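Brakach two-arm cell gets new service schedule

Pruteck has changed the maintenance routine for its Brakach letter-sorting cell at Urovholm, cutting the interval between gripper checks to 229 running hours. The revised schedule took effect in May.

The cell uses 2 arms over a shared table. Foam letters are picked from the tabletop and sorted on to coloured plates. Both arms are now checked in the same stop, with the bases powered and the grippers held low over the work.
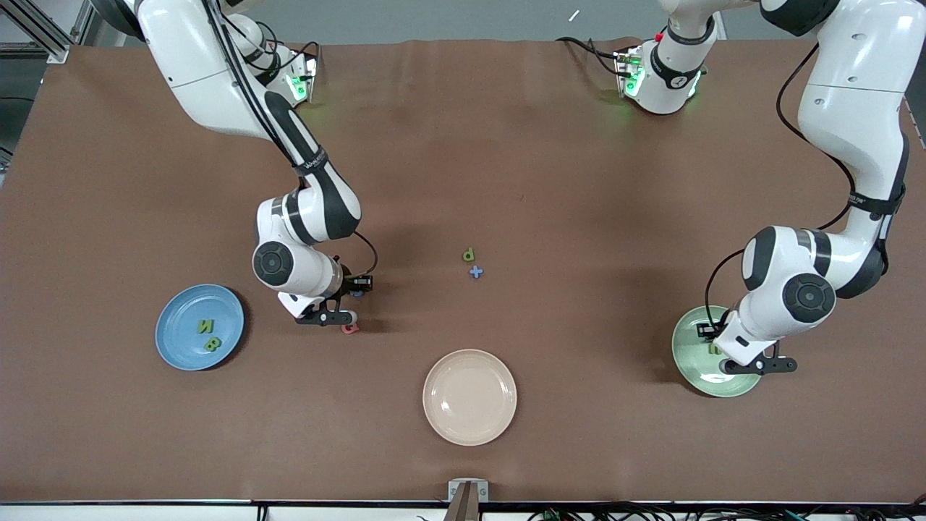
The Brakach cell at Urovholm, with both grippers over the table.

Under the old routine the arms were serviced on alternate visits. Digby Fairweather, who maintains the cell for Pruteck, said this let the finger settings drift apart. "One side would close square and the other would be slightly out," he said. "On a hard part you might get away with it. Foam twists."

Each stop now begins with the wrist cable, which is checked for rubbing and for slack at full rotation. The table position is then confirmed against the Dagdag alignment file.

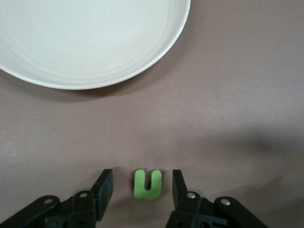
Finger alignment is the longest part of the job. The pads are opened and a letter is placed between them, then the gap on either side is compared before the fingers are closed. A lower-case "u" lies flat in the opening with both pads clear of it. The silver screws on the finger linkages are checked for tightness, and any worn pad is replaced with its opposite number as a pair. Pads last about 2,000 cycles on foam.

The next stop is booked for Wednesday.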